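Greenwood Allotments: waiting list questions

How long is the wait for a plot?
It depends on the site. Badby has 63 plots and few come up each year. Tuller is larger, with 131, and usually moves faster.

Can I put my name down for both?
Yes. If you accept a plot at one site, we take you off the other list.

How long do I have to reply to an offer?
You have 7 days from the date of the letter. After that the plot goes to the next person.

Can I share a plot?
Yes, but one name goes on the agreement — that person pays the rent.

Are sheds allowed?
Small ones are. Ask before you build, and keep them off the boundary.

Who do I contact?
Write to Daranee Phetsri at the Greenwood office. Phones are answered until noon on Friday.
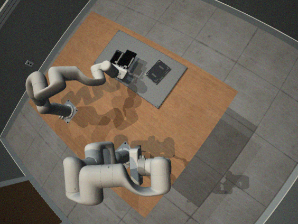
Please quote your list number when you write.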